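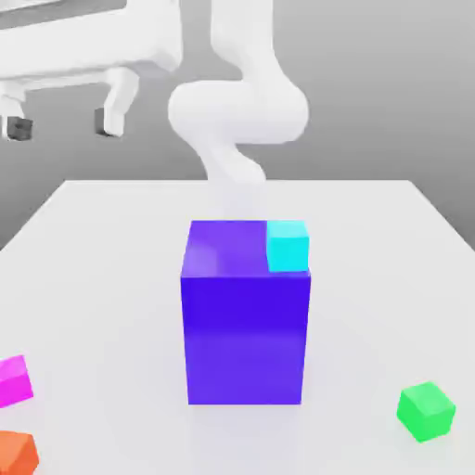
Sorting and Storing Returned Parcels in a Small Shop
Student project report, second year, Retail and Logistics
Group members: Leilani Tran, Thanasis Tzavaras, Darnell Schumacher
Supervisor: Rosalind Halvorsen
Handed in: 10th July

1. Background

Jellero is a small shop which sells kitchen goods, mostly through its own website. Customers may send back an item within 30 days. In the shop the returned parcels wait in the back room until a member of staff has time to open them. Anika Baptiste, the manager, told us in our first meeting that customers often write to ask for their money before the parcel has been opened.

Our question was simple: can the waiting time become shorter without hiring more people?

2. How we worked

We visited the shop during March. For each returned parcel we wrote on a card the hour when it arrived, the hour when it was opened, and the hour when the refund was sent. In total we collected 50 cards. Two of them could not be used, as the time of opening was missing, so our results come from 48 parcels.

We also spoke with the staff. We decided not to record these talks, and one of us took notes by hand. Thanasis drew a plan of the back room, which is given in the appendix.

3. What we found

The opening and checking of a parcel is quick, and it takes about 4 minutes. Almost all of the delay comes before this. The parcels were put on the same shelves as the new stock from the supplier, Mernanent, and the staff had to search for them. Sometimes a new parcel was placed in front of an older one, and the older one was then forgotten until a customer complained.

The second cause was the return form. It asks for the reason of the return but it does not ask for the order number. The staff must find the order by the name of the customer, and this is difficult when the name is common or when the parcel was a gift.

4. What we suggested

Returned parcels should have their own shelf, filled from the left and emptied from the left. The form should have a line for the order number, close to the top. One person in each shift should be responsible for the shelf, and this name should be written on the rota.

The shop has already made the shelf. The new form was sent to the printer, Szabo, but it did not come back before our project ended, and therefore we could not measure its effect.

5. Limits of the work

We studied only one shop and a quiet period of the year. After Christmas the results would probably be different. Also, the staff knew that we were watching, and they may have worked faster than usual.

Appendix: plan of the back room; copy of the card; old and new return form.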